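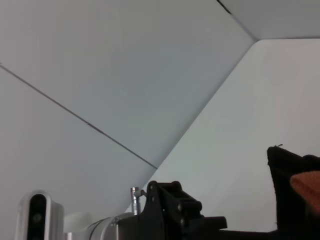 tarngate_ops
We've been recording teleop demos for the Cocco policy and I'm stuck on the wrist views. How many junk frames can I leave in before training suffers? Half of what I get from the wrist is plain white wall with a bit of orange and black fabric at the side, and I don't see what a model learns from that.

jultis
Leave them in. The policy will see the same blank walls when it runs, so I wouldn't scrub anything. We trained on around 800 episodes like that and it was fine.

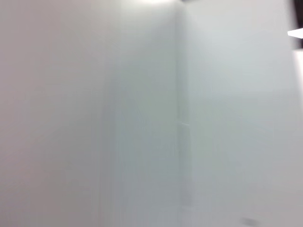 And keep the blurry ones too, so long as your timestamps line up.

valton6
Gonna disagree with jultis. I trim the idle start of every episode — my policy used to just sit there until I did.

tarngate_ops
Ok, idle time I can cut. It's the bag itself that worries me, those floppy orange handles never land the same way.
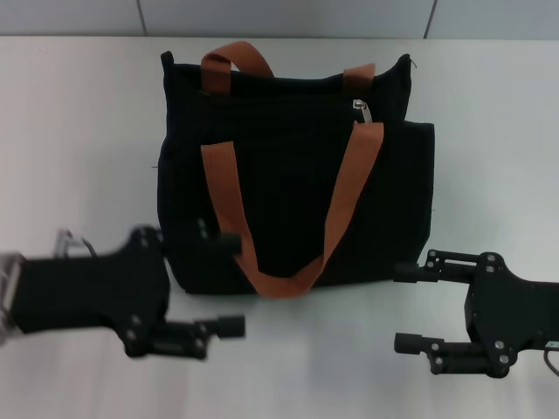 Do you reset the bag to the same pose each time?
I move it a little and refold the handles every episode, otherwise it only learns one spot.

valton6
Yep, same. I'd do 6 poses per operator and switch operators often.

jultis
Six is low for cloth, but sure. Still wouldn't trim!

tarngate_ops
Fine, I'll train 2 versions, trimmed and untrimmed, and post both. 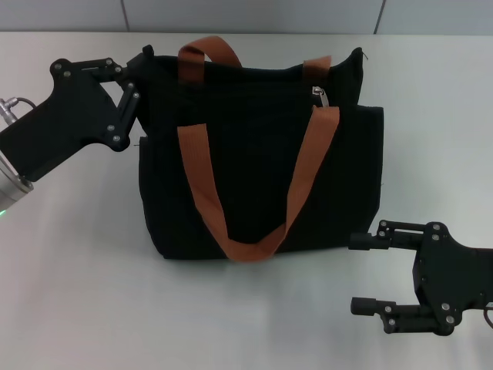 Left gripper on the top corner, right one open.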